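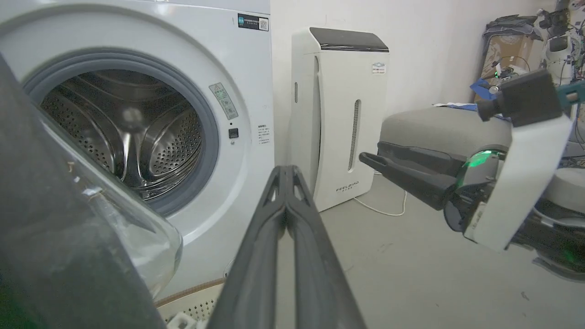 What is a laundry symbol?

A laundry symbol is a small pictogram, usually printed or woven on a sewn-in label, that tells the owner of a garment or household textile how it may be washed, bleached, dried, ironed, or professionally cleaned.

Laundry symbols, also called care symbols, are used on clothing, bedding, towels, curtains, and other textile goods. They allow the same instructions to be given in countries with different languages. A label may carry symbols alone, words alone, or a mixture of the two, depending on the law of the country where the article is sold.

Contents
Basic shapes
Washing
Bleaching
Drying
Ironing
Professional care
Labels and their placement
Regional differences
Limitations
See also

Basic shapes

Most systems in use today are built on five basic shapes: a washtub, a triangle, a square, a hand iron, and a circle. Each shape stands for one kind of treatment. Marks placed inside, below, or across the shape change its meaning. A cross drawn over any shape means that the treatment must not be used. In many systems, dots show the level of heat, with more dots meaning more heat, and bars beneath a shape call for milder handling.

The symbols give the strongest treatment that the article is expected to bear without lasting damage. A milder treatment is generally allowed. A shirt marked for a warm wash may therefore be washed in cold water, although heavy soil may remain.

Washing

The washtub is drawn as an open container with a wavy line for the surface of the water. A number inside the tub gives the highest permitted water temperature. On labels that follow the international system the number is in degrees Celsius, and 30 is among the most common values on everyday clothing. North American labels may use dots in place of the number or along with it.

One bar below the tub calls for a gentler cycle, with less mechanical action. Two bars call for a very mild cycle, often chosen for wool and other delicate materials. A hand dipping into the tub means that the article should be washed by hand. A crossed tub means that it should not be washed in water at home.

Washing machines do not always use the same terms as care labels. A cycle named for a fabric, such as "cotton" or "delicates," combines a temperature, a drum speed, and a length of time chosen by the manufacturer. The user must match the label to the nearest suitable cycle, and the machine manual is the usual source for this information.

Bleaching

The triangle refers to bleach. An empty triangle means that any bleach may be used. A triangle with two slanted lines inside means that only oxygen bleach, which contains no chlorine, is suitable. A crossed triangle means that no bleach should be used. Detergents for white laundry often contain a bleaching agent, and this symbol applies to those products as well.

Drying

The square is the general sign for drying. A circle inside the square stands for a tumble dryer, and dots within the circle show the permitted heat. A crossed square and circle means that the article should not be tumble dried.

Natural drying is shown by lines inside the square. In the international system, one vertical line means line drying, and one horizontal line means drying flat. Doubling the line means that the article should be hung or laid out without wringing or spinning, so that water drips from it. A short slanted line in the upper left corner means drying in the shade. Flat drying is common for knitted garments, which can stretch under their own weight when hung.

Ironing

The ironing symbol is a simple outline of a hand iron. One dot stands for low heat, two for medium, and three for high. Low heat is typical for acrylic and nylon, medium for wool and polyester blends, and high for cotton and linen. Where steam could cause damage, some labels show crossed lines beneath the iron. A crossed iron means that the article should not be ironed.

Professional care

The circle is addressed mainly to dry cleaners and professional laundries. A letter inside it identifies the cleaning process. The letter P refers to a range of solvents that includes perchloroethylene, the letter F to hydrocarbon solvents, and the letter W to professional wet cleaning. Bars below the circle again call for milder handling.

Labels and their placement

Care labels are commonly sewn into a side seam, at the back of the neck, or inside the waistband. They should stay readable for the useful life of the article, and the label material must bear the same treatment as the fabric. Some manufacturers print the symbols directly on the cloth to avoid the irritation that a sewn label can cause. Fiber content, such as "100% cotton," is often given on the same label but is a separate statement.

Regional differences

The international system is described in the standard ISO 3758. The United States has a related set of symbols developed by ASTM International, and American labels frequently include written instructions. Japan formerly used its own national set, which differed in appearance, and later adopted symbols in line with the international standard. Older garments may still carry the earlier designs.

Limitations

Care symbols apply to the finished article as a whole, including linings, buttons, and trim. They do not state how often an article should be cleaned, and they give no instructions for removing particular stains. They also do not guarantee that colors will not run. For this reason, many labels add short phrases such as "wash separately" or "wash inside out."

See also
Detergent
Dry cleaning
Fiber content labeling
Ironing
Textile conservation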